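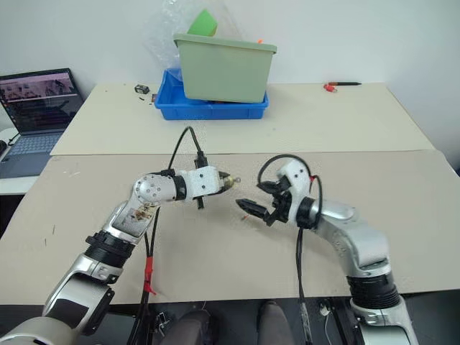

Pre-run checklist, two-arm bench — Miswood shared shop, rev. 4

1. E-stop: pressed and reset before power. OK. It's stiff, but it latches.

2. Arm bases: bolts snug. OK. I gave the left one a quarter turn, my usual habit.

3. Cables: full reach on both arms, no snags. OK for now. I want longer slack loops before we go any faster — the Guseo cable kit should cover it.

4. Table: clear between the arms. Needs work! Little bits keep collecting on the boards, so please sweep before you home anything.

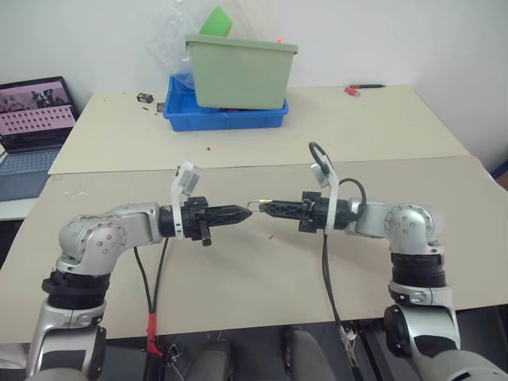
5. Handover, arm to arm: speed capped at 67 in Yurt, fingers OUT of the gap. OK. I know it's tempting to reach in and nudge a part, but hit pause first. I'm as guilty as anyone.

6. Gripper screws: check both brackets with the small driver. OK, last done at cycle 565. Next check is due at 1089.

7. Log: saved before shutdown. Not done. I forgot again — sorry, it's on my list for tonight.

Still open: item 4, item 7, and the spare fuses I keep meaning to pick up in Plustham.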